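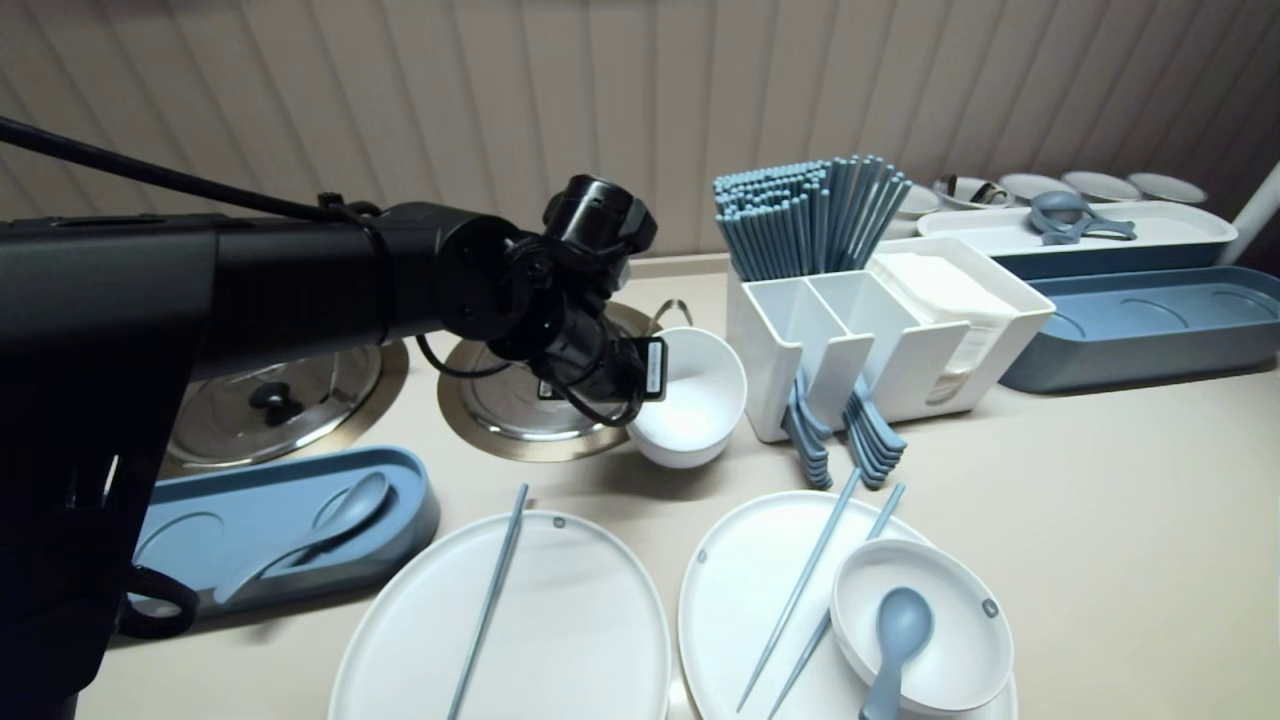

Why do people salt the water before they boil potatoes? The salt soaks in while the potato cooks, so the inside ends up seasoned and you need less of it at the table.

That was the question that got our group started, and it was supposed to be a small one. One of us had grown up with a grandmother who salted the water heavily, another came from a house where the salt went on last, and we argued about it through most of a lunch before we decided it might as well be our term project. I should say now that we were graded mostly on method, so I will try to be fair about where ours was weak.

Final report, Food and Everyday Science
December 6, 2020

What we wanted to find out

We had two things in mind. The first was whether tasters could tell a potato boiled in salted water from one boiled plain and salted afterward. The second was whether the kind of potato mattered. We picked a waxy yellow variety and a floury baking variety, both from the Tostby market down the hill, where the lady at the vegetable stall was very patient with us and let us pick through the crates for ones of the same size.

How we did it

Each batch was 400 grams of peeled potato, cut into even chunks and started in cold water. The salted pots got four teaspoons of table salt and the plain pots got none. We cooked everything until a fork went in easily, drained it, and let it sit with a towel over the top for a few minutes. The plain batches were then sprinkled with fine salt and tossed gently — a bit too gently the first time, I'm afraid, and some pieces had hardly any on them.

We asked 30 students from our residence hall to taste both versions of both varieties and write down which they liked better and why. The plates were marked with colored dots so that the tasters didn't know which was which.

What we found

Most tasters preferred the potatoes boiled in salted water, and the preference was stronger for the floury kind. The comments were my favorite part. People wrote things like "tastes like potato all the way through" and "the other one is salty outside and sleepy inside," which I thought was lovely. With the yellow variety the answers were much more mixed, and several people said they couldn't choose.

What we would change

We should have weighed the salt, as a teaspoon is a slippery sort of measure. We would also like to try a much smaller amount in the water, and to repeat the whole thing in January with potatoes that have been in storage longer.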